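Gripper lets the spoon slide when it puts it in the cup. Pads or settings?
Tevstead Community Help > Arms and Grippers > Setup and Maintenance

Posted by Kerstin Ljungberg

I look after a two-arm cell that practices a table-setting job. The right arm picks up a spoon, lifts it, turns, and lowers it into a plastic cup. The arms and grippers are the stock Tevstead ones. The finger covers are black rubber sleeves from Mokel, pulled over the original fingers.

The pick works. The trouble starts after that. On the way to the cup the spoon slides down or twists in the fingers, and then the handle hits the rim. Forks do it less. I have the close force at 400 on the settings page, and going higher trips the current limit.

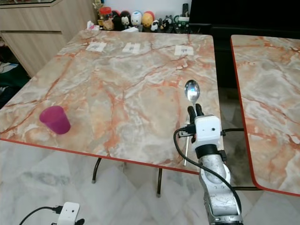
The sleeves have been on since December and have done 134 hours. I wipe them with a damp cloth at the end of the day. I have not had them off, and I don't know if they are supposed to come off regularly.

I also moved the main table a little a while ago when I cleaned the floor, and redid the table height afterward by touching the fingertips to the top in one spot. The pick height for the spoon did not change.

What I would like to know is whether to buy new sleeves first or go through the settings first. A set takes a while to get here.

3 replies

Posted by Moldovan

New sleeves. Rubber gets shiny and then it won't hold metal. Had the same thing.

Posted by Charmaine Buthelezi

I would do the checks before ordering, as most of them take a few minutes.

Start with the table height. One touch point is not enough after you move a table. Touch off at all 4 corners and compare. If one corner is low, the fingers close higher on the handle there than you think, and you end up holding the spoon near the bowl or on the part where the handle gets narrow. Adjust the feet on the legs before you touch any numbers in the program.

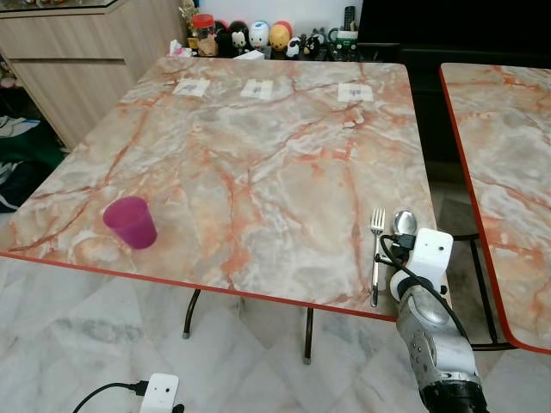 Next, the cable. With the power on and the arm in slow mode, take the wrist through the full turn it makes between pick and cup. Watch the loop at the gripper the whole way. If it goes tight at any point it can tug on the housing, and you will see that as a twist in whatever you are holding. Leave enough slack for the full turn and tie it to the forearm, well back from the wrist joint.

Then run the move with nothing in the fingers. Stop over the table and look at whether the tips are level and meet evenly. Do it a few times from different start points.

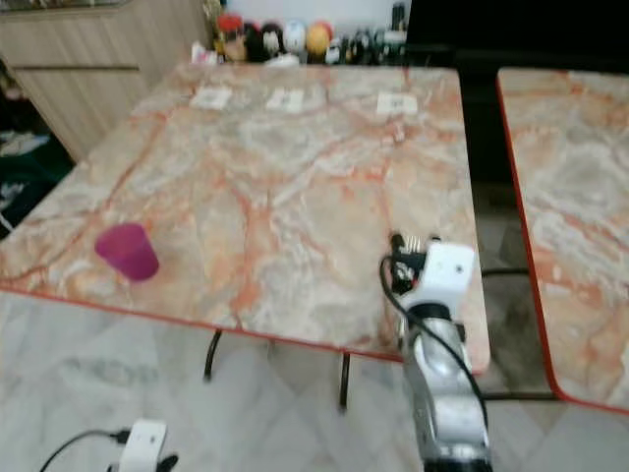
Right arm over the table, cup on the left.

If that all looks fine, go to the sleeves. Power down, and pull them off one at a time. Wash them in warm water with a drop of dish soap, rinse, and let them dry all the way. A damp cloth mostly moves the grease around. While they are off, wipe the fingers under them and check the screws at the base of the gripper. Snug is enough.

When you put them back, work them down from the tip so the rubber lies flat where it touches the handle. Folds down at the bottom don't matter much. Folds in the contact area do, because a thin handle will sit in the fold and roll.

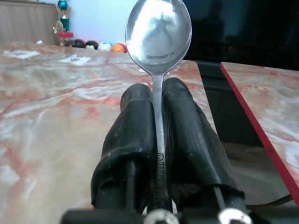 Close on the spoon by hand control and try to turn the bowl with a finger. If it turns easily at 400, the force is not your problem and raising it will only wear things out. Try gripping 5 mm farther down the handle, and slow the lift. I run mine at up to half speed until the spoon is clear of the table.

If it still turns after the wash, then order sleeves, and replace both at once so they match.

Posted by Plodent

Agree with checking the cable. I would not use dish soap though, it left a film on mine and I had to rinse them again. Plain warm water and a soft brush worked for me. Also, which version of the gripper settings page are you on? The older one does not save the close force unless you press Apply before leaving the page. I lost an afternoon to that.

Posted by Kerstin Ljungberg

Thank you. One corner was low, so I have reset the feet and changed the pick height. The sleeves are washed and drying now. I will check the Apply thing too, I am on the older page. Will post again after a full day of running.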